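Re: [home-automation] Can any of them do laundry yet?
From: Leonie Wyss
To: home-automation list
September

On the Havum question from earlier in the thread:

> We run a small guest house and I do most of the washing myself. The
> Havum people quoted us 2,570 for a season's lease and say the thing
> will clear a room of clothes and towels and put them in the basket. I
> don't need it to be fast. I need to know whether it can pick up a
> shirt without me standing next to it. Has anyone on the list tried
> one of these on real clothes, and not on the little folded squares
> they use in the ads?

I haven't used the Havum, so I can't tell you if the price is fair. I have spent most of the summer on the same job with a two-arm setup, and the short answer is that picking up is mostly there and everything after it is not.
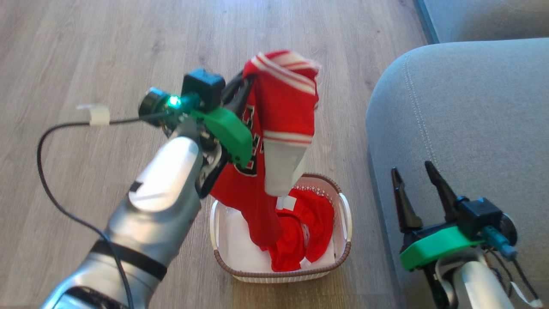

Leonie Wyss
Home trials, Nirow

Sports jerseys are what I would ask them to show you. A gripper with two fingers takes hold of one point, and the rest of the shirt hangs wherever it wants. Over a basket that is fine. If a sleeve ends up over the rim, you want to know whether the machine notices and goes back for it. Ours does sometimes. When it doesn't, it counts the job as done and moves on.

We logged 300 pickups in the first round. Roughly 200 ended with the whole item inside the basket. Most of the rest were partly in, and a few never left the floor because the fingers closed on air. Thin fabric on a hard floor was the worst case. Socks were better than I expected.

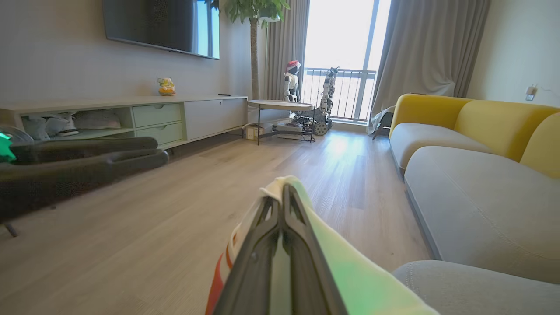

The room matters more than the sales sheet will tell you. Table legs, cords and low cushions all cost time, and daylight from a big window changes through the day, so a routine that ran well at 9 in the morning might need another go after lunch. Ask Havum to run the demo in one of your guest rooms with the curtains open.

Sofas are their own problem. Seat cushions give when the fingers press down, and a second garment lying close by often comes along for the ride. For a basket that does no harm. For sorting colors it does. 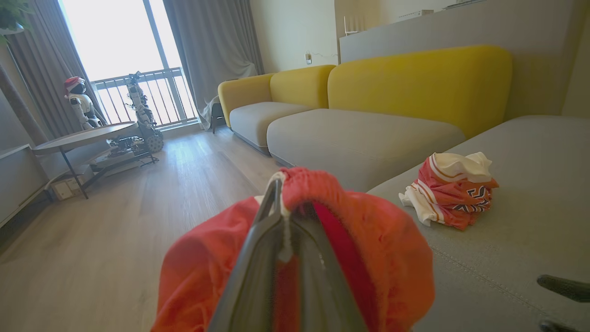 Folding I would leave out of the decision entirely. We tried the Ullis folding routine for 2 weeks and I still fold everything by hand. Drawstrings and hoods defeat it, and a shirt that starts inside out stays inside out.

If they offer a trial month, take it, and keep a tally of how many times you have to step in. That number will tell you more than I can – it is the one we argue over here too. I can send you our tally sheet if you write to me off list.

Leonie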